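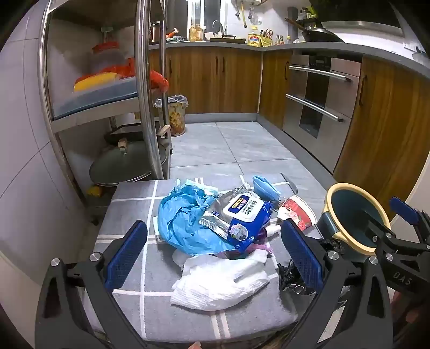
Ticket: Subtitles drift on festival screener of "Hotuvari"
Status: Closed
Platform: Nostik screening room
Opened by: Marius Cozma
Handled by: Horațiu Ene

Reported problem
English subtitles on the horror feature "Hotuvari" start in sync and fall behind after the first reel. By the cellar sequence they are 3 seconds late. Jurors have to submit scores by Sunday.

Log

1. Played the file in two browsers. Same drift in both, so the player is not at fault.

2. Checked the subtitle file. It has 1,557 lines. The upload form accepts up to 2,000, so nothing was dropped.

3. Asked Tultano (the distributor) which cut the subtitles were timed to. They were made in April for the earlier cut, before the opening of the school dance was trimmed.

4. Shifted every line after the trim by 3 seconds. Dialogue now matches up to the end credits. The song over the credits was still off and was fixed by hand.

5. Marius reports that the Romanian track is fine. Left as is.

6. Cleared the cached copy on the server. Juror Ciobanu still got the old subtitles until she signed out and back in.

Resolution
Corrected file uploaded under the same title. Jurors who started the film before 4 p.m. should sign out, sign in again and resume. Scores already entered are kept.

Still open: Tultano to send a properly timed file for the public screening.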